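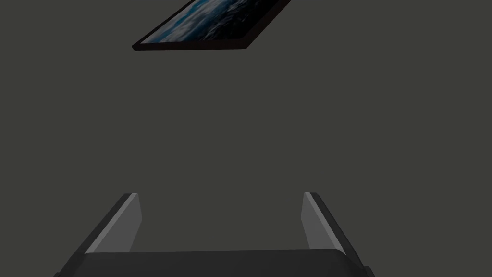 Attachment 1: framed panel, dark edge, grey background

List home | Archive | By thread | By date | Search

Subject: Re: Cataloguing framed works, size field
Date: 19 August 2026

> We are moving the Mellor print records out of the old card index.
> There are 3,749 cards. Most give one size only, and it is not stated
> whether that is the sheet, the mount opening or the outside of the
> frame. Should we enter the figure as it stands, or leave the field
> blank until each item has been measured again? Also, how do other
> members record a frame that is older than its mount?

Enter the figure as it stands, but not in the main size field. We had the same problem with the Breser loan stock and lost a good deal of time by treating the card figures as sheet sizes. Of 2,382 records, over 1,527 turned out to be outside frame sizes once checked. Correcting them in bulk was not possible, as the frame widths differ.

The scheme we now use is as follows.

1. Card size. Copy exactly, including the unit. Do not convert inches to millimetres at this stage. Rounding on the cards is uneven and conversion makes it look more exact than it is.

2. Measured size. Height before width, in millimetres, with a separate line for each of sheet, mount opening and frame. Frame depth goes on the frame line. Leave a line blank if it has not been measured; do not enter zero, which sorts to the top and upsets the shelf report. 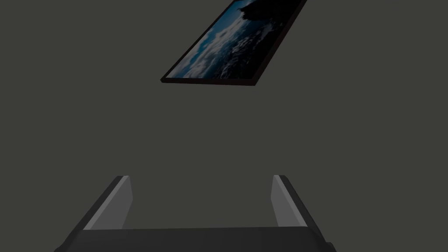

3. Frame and mount dates. Two fields, never one. If the frame is older than the mount, enter both dates and add "remounted" to the notes. A Makulby label on the back dates the framing only and says nothing about the print.

4. Frame finish. Use the short word list: black, dark brown, light wood, gilt, painted, other. "Dark brown" covers anything with a red or brown tint seen in daylight. Do not name the timber unless there is a written record of it.

On storage codes, the Wonell export cuts any code longer than 6 characters without a warning. Check this before the September load. We use a letter for the bay and digits for the rack and slot, with no spaces or hyphens.

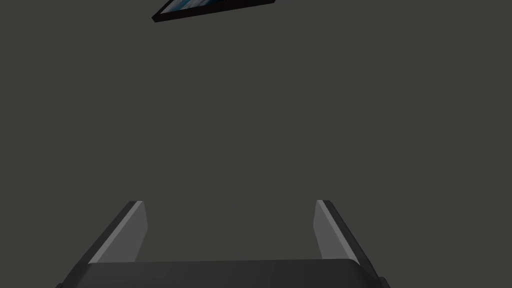
The same export also drops leading zeros if the column is read as a number, so set it to text first. Import a small batch, print the shelf report, and compare it with the cards by hand before sending the rest. If your software keeps an edit log, turn it on before the first batch.

I can post the column headings as a plain text file if they are of use.

Contact the list owner | Copyright remains with the authors of messages | Back to top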